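Keep the counter open at Curkbridge

The council wants to close the enquiry counter at Curkbridge library and put everything on a website. The plan came out in May and runs to 155 pages. I read most of it on the 303 bus, and I think it gets the main thing wrong.

The case for closing is about cost per visit. Fewer people come to the counter than five years ago, so each visit costs more. That much is fair. But the plan treats every visit as the same. Renewing a parking permit takes two minutes and can be done on a phone. Sorting out a housing form that has been sent back twice can't, and those are the people still in the queue on a Monday morning.

Rulov, the firm that wrote the plan, suggests a telephone line for anyone who struggles with the website. I rang the one already in use at Stivel, where the counter shut last year. I gave up after the second recorded message.

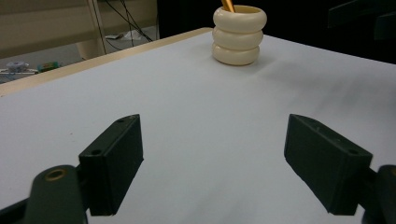

Who would lose most if the counter closed?

People whose problem doesn't fit the form. They may be perfectly good with computers, but a drop-down menu has no entry for a tenancy in a late husband's name, or a bill for a flat they have left.

There is a saving to be made without shutting the door. Open the counter in the mornings only, move permits and bin requests online, and leave the staff free for the long cases. The plan gives this option half a page and then drops it, with no figures. I would like to see the figures.

I would also like to know what happens to the two staff. The plan says they will be "redeployed", but doesn't say where. Between them they know which office deals with what, and that knowledge isn't written down anywhere the public can find it.

Comments can be left at the library desk or on the council's website until the end of the month. The paper forms are kept behind the desk, so you have to ask for one.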